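The Marble Table, One Month In

I was against the marble table, and I want that on the record before I say anything nice about it.

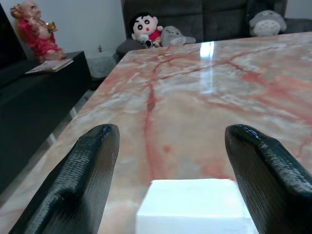 My objection was never to how it looks. I grew up with a coffee table you could put your feet on, and marble has always struck me as a material for banks and hotel lobbies, places that employ a person to follow you around with a cloth. A living room has toast in it. It has mugs, and school glue, and a kid's plush toys that migrate from the sofa to the table and back. Polished stone in the middle of all that seemed like asking for trouble.

Joni, who lives here too and therefore gets a vote, disagreed. So we bought it secondhand from Dalal Ghanem, who was moving to a third-floor apartment and did not want to carry it up there. I don't blame her. It took four of us to get it through our front door, and one of the four has not been over since.

Now for the part where I'm supposed to tell you how easy it is to look after.

Marble people — and there are a lot of marble people online — will tell you it's all a matter of "good habits." Coasters, a mat under anything heavy, wipe up lemon juice the second it lands. Fine. But that is a description of a table you have to supervise. I read one long forum thread, 1839 replies, and as far as I could tell half of it was people swearing their stone had never stained and the other half was people asking the first half how to get out a wine ring.

The red veins were the selling point for Joni. There's a big dark one down the middle and paler salmon ones wandering off to the side, and he likes to say it looks like a map of a river. I thought it looked like a steak. I've softened on this. With veins that busy you don't notice crumbs, and I can't say the same for the plain white slab his sister Carla has, where a single poppy seed looks like a crime.

The shine is another matter. It catches any light going, and when it throws a glare back at you, you can't tell if you're looking at a clean table or a greasy one. The only way to know is to get down low and look across it from the side, and once you've started doing that you have become a person who crouches next to furniture. I do it most evenings.

Then there are the products. A friend pressed a bottle of Flovov stone polish on me and I used it twice. It smelled nice. I did one half of the table with it and the other half with a damp cloth and a drop of dish soap, then asked Joni to pick the polished side. He picked wrong. He says he was distracted. I've kept the bottle under the sink in case I'm the one who's wrong, but I haven't reached for it again.

Pillai, the sealer everybody recommends, comes with instructions that tell you to drip water on the stone, wait 30 minutes, and see whether a dark spot forms. Our water just sat there. So either the table was already sealed before we got it or the test isn't much of a test, and I'm not spending money to find out which. Dalal couldn't remember ever sealing it.

I'm also suspicious of white foam sponges, the kind sold as able to take off anything. They work by being slightly abrasive, and slightly abrasive is what you don't want on a polished surface. I wouldn't scrub the top with one. On painted walls, go ahead.

What I do now, for anyone who wants it: soft cloth, warm water, small drop of soap, second cloth to dry. No vinegar, ever, whatever your aunt says. We got a set of Carnura coasters with cork backs, and they do their job if people use them. The plush toys live on the dark gray sofa behind the table, and apart from the odd excursion they stay there. The sofa, I should say, collects lint like it's being paid to, and I'd complain about it more if I hadn't picked it out myself.

Has the table stained? Not yet. There is a faint dull patch near one corner that I'm sure is new and Joni is sure came with it. We have no "before" pictures of that corner, so the argument can't be settled, and it comes up whenever somebody sets down a glass of orange juice.

Would I buy it again? At the new price, no. I looked one up and a similar size was listed at $3935, before delivery, and for that money I'd want it to wipe itself down. At what Dalal asked, and with somebody else's back doing the lifting, maybe. I still think a wooden table would have been the sensible choice, and I've told Joni so. He was eating toast over the marble at the time, without a plate.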